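Tollow desk lamp: three months in, and I'm keeping my old one plugged in

Review by Iolanda Vasconcelos

I was told this was the last desk lamp I'd ever need to buy. I have heard that before, usually from whoever is selling the lamp. 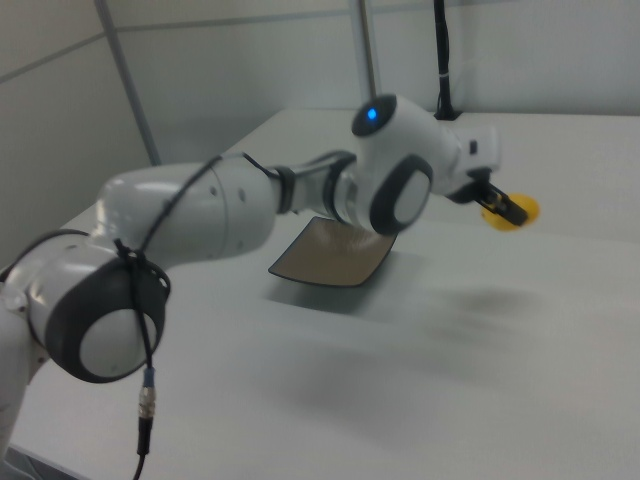 The Tollow is Flirkano's attempt at a lamp for people who work with their hands in the evening. I mend clothes and do a bit of bookbinding, so that's me. It clamps to the table edge, has a long neck, and claims 6 brightness settings. I can tell four of them apart. The two in the middle might as well be the same, and the lowest is only good for finding your way to the door.

Let's start with the clamp. It opens far enough for a kitchen table but the pad inside is thin rubber and mine had slid out of place within a fortnight. I glued it back. The screw is short and fiddly, and if you have big hands you'll be swearing at it. Once tight, it does stay put, I'll give it that.

The neck is where the money is supposed to have gone. "Holds any position" says the box. It holds most positions. Push it right out to full stretch and the head sinks, slowly, over an evening, so that by ten o'clock you are sewing in the dark and wondering whether it's your eyes. Flirkano's help page told me to tighten the collar. I tightened the collar. It still sinks, a bit less.

Now the light itself, which is good. Navy thread on black cloth is my usual test and I could see every stitch on the second-highest setting. There's very little glare off white paper. My old Eltard can't match it and never could, but the Eltard has been going for 14 years and has a bulb I can change. The Tollow's is sealed in. Flirkano promises long life and gives a 3 year guarantee, and I'd like to know why those two things don't sound more alike.

The touch switch I could do without. It comes on if you brush it with a sleeve. The cat can work it. Bermúdez, who sell it in their shops as well as online, list "smart memory" as a feature, meaning it comes back on at the setting you last used. Mine does this unless it has been unplugged, and then it comes on at full blast.

I've seen it with over 1,000 glowing ratings and I don't doubt people like it on the first night. I did too. Ask them again after a winter of use.

Worth having? At full price, no. In the July sales I'd think about it, if your table is small and you won't need the neck at full stretch. For close work on dark cloth it's the best light I've used, and I'm still cross about the clamp.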